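A morning with the Moruvo's wipes and hex keys

I'd been promised a robot, and the first thing Yamuna Sastry handed me was a cotton bud.

She looks after the hand-held grippers at Devadiga, where people pick things up, fold them, stack them and put them away so that the arms in the next building can learn how it's done. Her favourite (she'd deny having one) is a big pale grey thing called the Moruvo. It's number 14 on the sheet, it has been in use longer than any of the others, and on the morning I visited it was due its full going-over.

We started with the pads. The gripping surface is black and finely grooved, and the grooves collect everything: cardboard dust, biscuit, fluff off tea towels. You run the bud along each groove, never across, and you change buds far more often than seems reasonable. I got told off twice for pressing too hard. Then came the vent grilles, with a soft brush and the power off, and I have to say that was deeply satisfying - like doing the skirting boards in somebody else's house!

After that, the marker. It's the square black-and-white pattern that stands up on its white panel, and the tracking software uses it to work out where the gripper is in the room. A thumbprint on it doesn't matter much. A bent panel matters a great deal. Yamuna wipes it with a dry cloth, checks the edges for lifting and then lays a steel rule against the back, squinting along it with one eye shut.

"Lwazi once lost a whole afternoon to that panel," she said. "One loose screw."

Lwazi Cele, two desks away, said it was two screws.

He does the calibration, and this was the bit I'd been looking forward to. The gripper is opened and closed 51 times against a set of test blocks while a program called Ravimel logs the gap at each step. If the readings wander, he takes the pads off, reseats them and starts again from the first block. We started again from the first block. The left pad was sitting a hair proud, you couldn't see it but you could feel it with a fingernail, and once he'd backed off the screws and done them up in the right order (corners first, going diagonally) the numbers settled down nicely.

Cables get their own page in the logbook. They're tugged, trodden on and shut in drawers, and Yamuna has replaced enough of them that she now keeps spares in a biscuit tin. She flexes each one near the plug while watching the signal, and anything that flickers goes straight in the bin.

My turn with it came before lunch. It's bulkier than I'd imagined and my wrist was grumbling within minutes, so I have new respect for the people who use one all day. The next full service is in April, with new pads from Dedolel if they turn up in time.

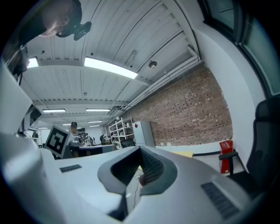

Devadiga Tools and Calibration Team

The team keeps its service sheets in the logbook by the test blocks. Pad wear, loose screws and flickering cables should be written up there before a gripper goes back out.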